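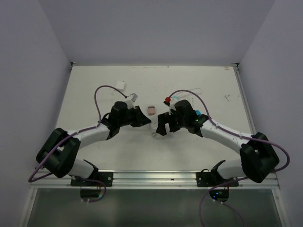
I'd read Mirjana Papadopoulos's translations for years before I got up the nerve to call her, and she picked up on the second ring, already mid-argument with a comma. “It's been in and out since January,” she said. “The author hates them. I need them to breathe!”

The book is Terwood, a novel told by a ferryman who never finishes a story (418 pages of this, and I loved it). I asked how she handles his jokes.

“Badly, the first time. There's a pun on ‘oar’ and ‘widow’ that took me 40 drafts. I finally moved it to another chapter, where I had a better one.”

Did the author mind?

“She wrote back one word. I'm still translating it.”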